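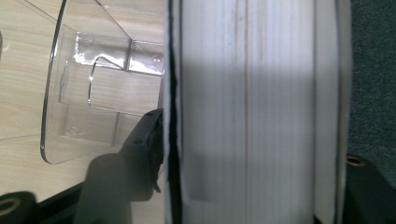
Notes by Mirta Echeverría
Manipulation Software, handout for session 4
Posted December 20, 2024

Okay, so last time we got as far as having two streams of gripper poses and no idea what to do with them. A bunch of you wrote to me afterward asking why your replay looked fine on screen and then the arm went for a spot well to the side of the object. I love that question! It's the whole reason this session exists, and it's nearly always frames.

Start with what you have on disk. Each hand-held gripper gives you a video from its own camera, a stream of poses, and the opening width of the jaws. The head camera gives you another video. Every one of those things has its own clock and its own idea of where zero is. If you did the Ruvus install the way I showed you, you'll find one folder per episode, and inside it a file of timestamps for each stream. Please open those files and look at them. Plot them, even. I spent most of a November afternoon chasing a "bad policy" that was a head camera stamping its images when they got written to disk, well after they were captured.

Now, frames. I write poses with two names, always: which thing, and in whose coordinates. So "left tool in table" or "right tool in left tool." It looks fussy and it makes my variable names long, but when I multiply two of these together the inner names have to match, and if they don't, I've caught the bug before running anything. Hanane Kamel writes them the other way around in the Ait Brahim code, which you'll bump into in the homework repo (sorry, we've argued about it and neither of us is budging). Read the comment at the top of her file before you borrow from it.

Which frame should the policy see? My advice is to go relative. Take the gripper's pose at the current moment and express all the future actions in that. If you shove the table over and everything on it moves together, the relative actions don't change at all, and your network doesn't have to learn that fact from data. With absolute poses it does, and it'll learn it badly from the few episodes you can afford to collect.

With two hands there's one more piece, and people leave it out all the time. Each gripper's own relative motion says nothing about where the other gripper is. For anything where the hands have to meet, you want the pose of one in the frame of the other as an input too. I had a hand-over task at Lesville where the arms kept arriving beautifully at two different places, and adding that one input cleared up most of it. 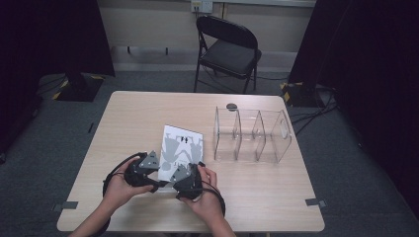
Do both grippers have to be tracked in the same map?

They do if you want the pose of one relative to the other. Two separate maps each have their own origin, so the numbers can't be compared until you find the transform between the maps. It's easier to build one map of the workspace first and localize both grippers against it before you start recording.

Building that map is dull work, so put some music on. Move slowly, go over the work area from several heights, and come back to where you started so the tracker can close the loop. Then check it. Bring the two fingertips together at a known spot, pause, and read out the distance between the tool frames. If that distance wanders when you do it again at the other end of the table, the map is bent somewhere and I'd redo it right away. Don't collect 27 demos on top of a bent map. I have, and I threw all of them out.

Next up is latency, the other half of the homework. At recording time, everything the camera sees is already a bit old when you stamp it. At run time it's old again, and then the arm takes its own sweet time to reach the pose you asked for. So you measure both. For the camera, point it at a clock drawn on a screen and compare the time in the picture with the time it arrived. For the arm, send it a slow sine wave, log what it really did, and slide one curve over the other until they line up. The amount you slid is your number. Write it down in the config file, because you will not remember it.

Once you've got the numbers, using them is easy. The policy hands you a short list of future poses with times attached. Drop the ones whose time has already gone by, send the rest early by the arm's delay, and carry on. The Nindov controller takes timestamped targets directly, so you don't need to write your own interpolator, though I think everybody should write one once. 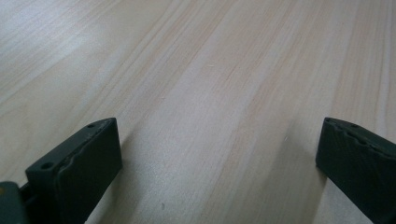
Watch out for the jaws, though! The gripper usually has a different delay from the arm, and if you use one number for both you get fingers that close too early, before the arm has gotten there. Run the sine test on the width by itself. Mine came out at almost 3 times the arm's delay on one setup, and I had been blaming the training data for days.

Homework, then. Take the episode in the repo, line up the streams, and turn the absolute poses into relative ones. Replay them in the viewer from a shifted starting pose and make sure the shape of the motion stays the same. Then put a wrong delay in on purpose and send me a plot of what it does to the tracking error. Leave your axis labels on, please.

If your rotations come out mirrored, check the quaternion order first. Hanane's loader puts the scalar last and mine puts it first.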